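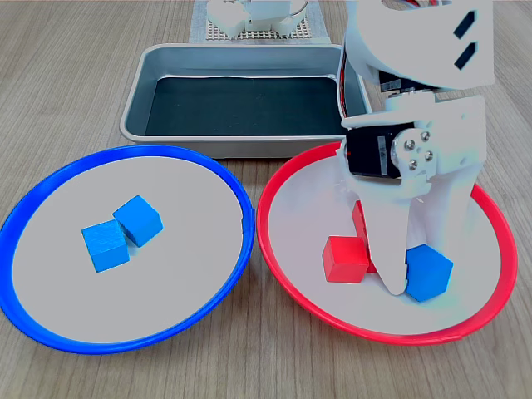
Hilfe > Bikthorpe Mobil > Handbuch > Kapitel 2: Cilton einrichten und koppeln

Handbuch durchsuchen
Suchbegriff eingeben
Suchen

2 Cilton einrichten und koppeln

Dieses Kapitel beschreibt, wie Sie den Cilton-Anhänger mit Bikthorpe Mobil verbinden, die Ortung einstellen und das Spielkonto auf ein anderes Telefon übertragen. Das Spiel lässt sich auch ohne Anhänger vollständig spielen. Wenn Sie keinen Cilton besitzen, lesen Sie bei Abschnitt 2.4 weiter.

2.1 Vor dem ersten Start

Sie benötigen:

– ein Telefon mit aktiviertem Bluetooth und Standortdienst
– die aktuelle Version von Bikthorpe Mobil aus dem Store Ihres Geräts
– ein Spielkonto bei Van Loon
– 279 MB freien Speicher für das Kartenpaket Ellisach

Das Kartenpaket wird beim ersten Start geladen. Der Download kann unterbrochen und später fortgesetzt werden. Solange er nicht abgeschlossen ist, bleibt der Menüpunkt »Zubehör« ausgegraut.

Laden Sie den Cilton vor der ersten Benutzung vollständig auf. Die Leuchte an der Unterseite blinkt während des Ladens orange und erlischt, wenn der Akku voll ist.

VORSICHT: Verwenden Sie nur das mitgelieferte Kabel oder ein gleichwertiges Kabel ohne Schnellladefunktion. Laden Sie den Anhänger nicht, wenn die Ladebuchse feucht ist.

2.2 Cilton koppeln

1. Schließen Sie alle anderen Spiele und Apps, die auf Bluetooth-Zubehör zugreifen.
2. Öffnen Sie Bikthorpe Mobil und melden Sie sich an.
3. Tippen Sie auf das Kompass-Symbol und dann auf »Zubehör«.
4. Halten Sie die Taste am Cilton gedrückt, bis die Leuchte blau blinkt.
5. Tippen Sie auf »Gerät suchen«. Der Anhänger erscheint in der Liste mit dem Namen CILTON und einer vierstelligen Endung.
6. Vergleichen Sie die Endung mit dem Aufdruck auf der Rückseite und wählen Sie den Eintrag aus.
7. Bestätigen Sie die Kopplungsanfrage des Telefons.
8. Warten Sie, bis der Anhänger zweimal vibriert.

Die Kopplung ist damit abgeschlossen. In der Kopfzeile des Spiels wird neben dem Spielernamen ein kleiner Ring angezeigt.

Hinweis: Koppeln Sie den Cilton nicht über die Bluetooth-Einstellungen des Telefons. Er wird dort zwar angezeigt, das Spiel erkennt ihn dann aber nicht. Falls Sie das bereits getan haben, entfernen Sie den Eintrag in den Einstellungen, starten Sie das Telefon neu und beginnen Sie wieder mit Schritt 1.

Hinweis: Ein Anhänger kann immer nur mit einem Spielkonto verbunden sein. Beim Koppeln mit einem zweiten Konto wird die erste Verbindung gelöscht. Gesammelte Schritte, die noch nicht übertragen wurden, gehen dabei verloren.

2.3 Tastenbelegung und Vibration

Unter »Zubehör« > »Tasten« legen Sie fest, was ein kurzer und was ein langer Druck auslöst. Voreingestellt sind:

Kurz drücken: Fund aufnehmen
Lang drücken: Lager markieren
Doppelt drücken: keine Funktion

Die Stärke der Vibration ist in drei Stufen einstellbar. Auf der höchsten Stufe sinkt die Laufzeit des Akkus spürbar. In Gruppenspielen vibriert der Anhänger auch bei Nachrichten der Mitspieler – diese Funktion lässt sich unter »Gruppe« > »Signale« getrennt abschalten.

Der Anhänger speichert bis zu 12 Funde, wenn das Telefon außer Reichweite ist. Weitere Funde werden verworfen. Sobald die Verbindung wieder besteht, überträgt er die gespeicherten Funde in der Reihenfolge der Aufnahme.

2.4 Standort und Ortung

Bikthorpe Mobil benötigt den genauen Standort. Bei ungefährem Standort bleibt die Spielfigur am Rand von Ellisach stehen, und Lager lassen sich nicht betreten.

1. Öffnen Sie die Einstellungen des Telefons und dort die Berechtigungen für Bikthorpe Mobil.
2. Wählen Sie »Beim Verwenden der App« oder, wenn Sie mit dem Cilton spielen, »Immer«.
3. Schalten Sie den genauen Standort ein.
4. Nehmen Sie das Spiel aus der Akku-Optimierung heraus. Bei manchen Telefonen heißt diese Funktion Energiesparen oder Schlafmodus.
5. Kehren Sie zum Spiel zurück und ziehen Sie die Karte nach unten, um sie neu zu laden.

VORSICHT: Achten Sie beim Spielen auf Ihre Umgebung. Bedienen Sie das Spiel nicht beim Radfahren oder am Steuer. Lager auf Privatgrundstücken können Sie über »Melden« > »Standort nicht zugänglich« an Van Loon weitergeben. Betreten Sie solche Grundstücke nicht.

Bei hoher Geschwindigkeit zählt das Spiel keine Strecke. In Zügen und Bussen können Sie Lager ansehen und Gegenstände tauschen, Funde aber nicht aufnehmen.

2.5 Auf ein neues Telefon umziehen

1. Öffnen Sie auf dem alten Telefon »Konto« > »Umzug vorbereiten«.
2. Notieren Sie den angezeigten Code. Er gilt bis Mitternacht desselben Tages.
3. Trennen Sie den Cilton unter »Zubehör« > »Gerät entfernen«.
4. Installieren Sie das Spiel auf dem neuen Telefon und wählen Sie im Startbild »Ich habe einen Code«.
5. Geben Sie den Code ein und melden Sie sich an.
6. Koppeln Sie den Cilton neu, wie in Abschnitt 2.2 beschrieben.

Freundesliste, Lager und Abzeichen werden übernommen. Nicht übernommen werden Tastenbelegung, Toneinstellungen und lokal gespeicherte Fotos.

2.6 Meldungen beim Koppeln

Fehler 68: Der Anhänger ist noch mit einem anderen Konto verbunden. Entfernen Sie ihn dort oder setzen Sie ihn zurück. Zum Zurücksetzen halten Sie die Taste gedrückt, während Sie das Ladekabel einstecken.

»Kein Gerät gefunden«: Prüfen Sie, ob die Leuchte blau blinkt. Bleibt sie dunkel, ist der Akku leer.

»Firmware veraltet«: Legen Sie den Anhänger neben das Telefon und tippen Sie auf »Aktualisieren«. Lassen Sie das Spiel im Vordergrund geöffnet. Anhänger aus der ersten Lieferung benötigen die Aktualisierung vom Mai, bevor neuere Versionen angeboten werden.

»Karte nicht verfügbar«: Das Kartenpaket ist unvollständig. Löschen Sie es unter »Speicher« > »Ellisach« und laden Sie es über WLAN erneut.

Weitere Themen in diesem Handbuch
Kapitel 1: Konto anlegen und Spielfigur wählen
Kapitel 3: Lager bauen und verteidigen
Kapitel 4: Gruppen und Tauschhandel
Kapitel 5: Saisonereignisse
Cilton: Pflege, Batterieentsorgung und Garantie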